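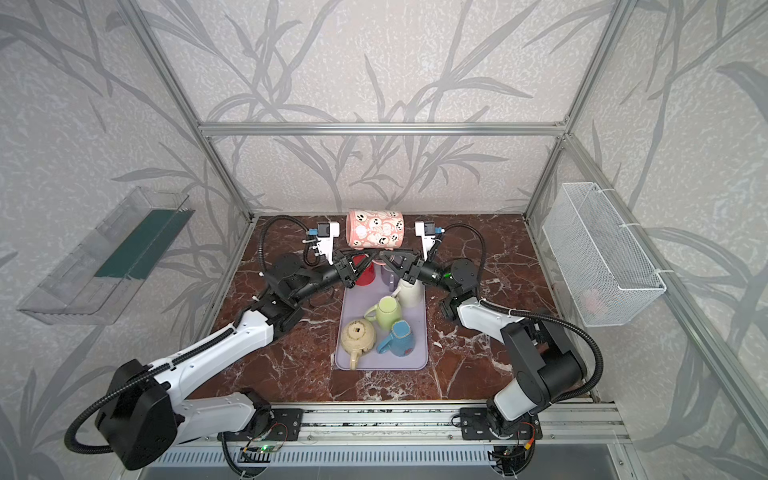

Ticket 139: Gray bamboo wallpaper, lower edge lifting near the marble top

Status: Open, waiting for customer
Product: Zunden wallpaper, bamboo pattern, pale gray
Opened by: Nazanin Akbari
Handled by: Keabetswe Mthembu, Oteo customer help

Nazanin Akbari, 9:20
Hello, I write about the wallpaper which we bought from you in February. It is the pale gray one with the darker bamboo stalks and long leaves, and we have it on three sides around a dark red-brown marble tabletop with white veins. The pattern is very nice and I do not want to change it. My problem is the lowest part of the paper on the back side, where it comes close to the stone. When I pass my finger there, I feel that the edge is open over a length of 6 cm. In the two corners it is still tight.

I wipe the marble every evening with a damp cloth and the Prodau stone cleaner. Can this cleaner be bad for the paste?

Keabetswe Mthembu, 10:05
Hello Nazanin, thank you for the clear message. Please tell me:
- which paste was used
- if the backing was primed before the paper was put up
- if you spray the cleaner on the stone or on the cloth

Nazanin Akbari, 11:40
The paste is Mahlangu, the ready mixed kind in the bucket. The backing was primed one time only. I asked my colleague to be sure, and he confirmed it. I spray directly on the stone, and I must admit that I spray quite much, because the white veins show every mark.

Keabetswe Mthembu, 13:15
I think that liquid runs to the back and goes under the paper. Please do this:
1. Stop spraying on the stone. Put the cleaner on the cloth.
2. Leave the open edge to dry until tomorrow. Do not use a hair dryer.
3. Put a thin line of seam glue behind the paper with a small brush.
4. Press with a dry cloth from the top down, and remove extra glue at once.
5. When it is dry, close the gap between paper and marble with clear sealant.

Nazanin Akbari, 16:30, next day
Steps 1 to 4 are done. The edge is flat now, but I see a slightly shiny place where some glue came out. It is on one leaf, so from far it does not disturb. I did not make step 5 yet. Must the sealant be for natural stone? The shop has only the bathroom type.

Keabetswe Mthembu, 16:50
Yes, please take one that is marked for natural stone. The bathroom type can leave a dark line on marble. For the shiny place, try a soft sponge with lukewarm water, almost dry, and do not rub. I keep the ticket open until you write to me about the sealant.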